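Wednesday, late, and my feet hurt

I should be asleep, but the council meeting is still going around in my head, and if I don't write it down I'll lie there arguing with the ceiling.

It was the Amundsen Street business again. Joar Björklund wants the ward line moved so the whole street votes with the north side, and he stood up in that brown sweater of his and talked for 16 minutes without looking at his notes once. I have to admit (only here!) that he was good. He knows every house on that street. I think he's wrong, and I think he knows perfectly well which way those houses vote, but he was good, and when I got up after him with my little card I could hear my own voice wobbling.

I said my piece anyway. I said the people on Amundsen have had the same polling place since before I moved here, that plenty of them walk to it, and that the other one is up the hill past the Pornora building, with no sidewalk for the last stretch. Then I lost my place and said the part about the sidewalk twice. A kind woman in the second row nodded both times, bless her.

The hall has 100 chairs and the clerk wrote down 105 people, so there were folks along the back wall with their coats on – for a ward line! I've been to budget hearings where I could have stretched out across a whole row and taken a nap. It did my heart good, even if half of them had come to clap for Joar.

They didn't vote. It's been put over to the May meeting so the clerk can draw the map again, with the creek on it this time.
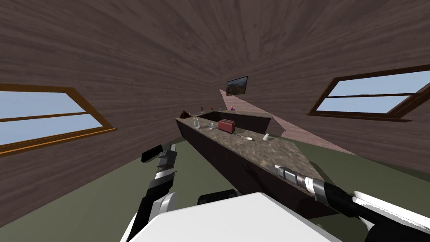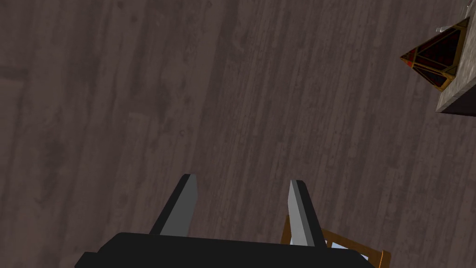

I walked home the long way with the Zesteck petition still in my bag, every sheet of it, as I'd clean forgotten to hand it in. I'll have to take it down in the morning before the office gets busy and hope they stamp it without a lecture. Joar caught up with me at the corner by Worus and we went along together as far as the mailbox, talking about his tomatoes and my knee and not one word about wards. He's a hard man to stay mad at. I mean to manage it until May, though.

Must remember: stamps, the good pen, call about the gutter. And write the thing about the sidewalk on the card only one time.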